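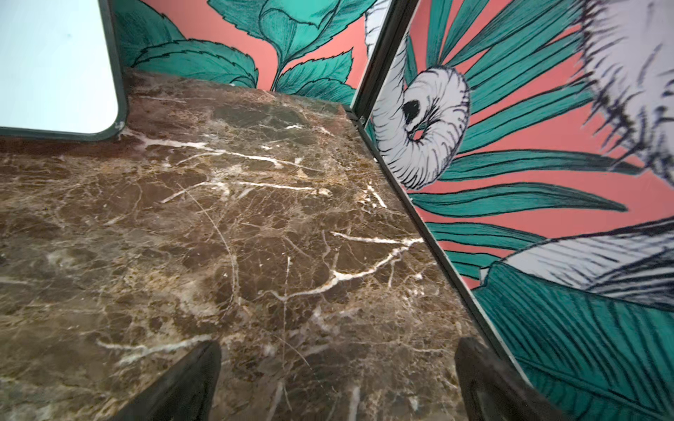

Brown marble countertop with white veining, polished finish.

Sealing a Polished Marble Countertop

Marble is a calcium carbonate stone. It absorbs oil and is etched by acid. A penetrating sealer slows absorption but does not prevent etching, so vinegar and citrus cleaners stay off the surface whether it is sealed or not.

Water test
Place a spoonful of water on the stone and leave it for 7 minutes. Wipe it off. If the spot has darkened, the stone needs sealer. Test near the sink and again at the far end, as wear is uneven.

Materials
Solvent-based penetrating sealer (we use Cemero 428)
pH-neutral stone cleaner
Lint-free cotton cloths
Painter's tape
Nitrile gloves

Procedure
1. Clear the counter and wash it with the neutral cleaner. Rinse twice.
2. Let the stone dry overnight. Trapped moisture blocks the sealer.
3. Tape off metal trim, mirror edges and caulk lines.
4. Open a window and put on gloves.
5. Apply a thin, even coat with a cloth, working in sections you can reach without leaning.
6. Wipe off all excess before it dries. Residue left on polished stone turns to haze.
7. Wait 90 minutes and apply a second coat the same way.
8. Remove the tape. Keep the counter dry until the next morning.

Haze can usually be lifted by rubbing with a cloth dampened with the same sealer, then buffing dry.

Text: Qistina Lumenta. Revised in May.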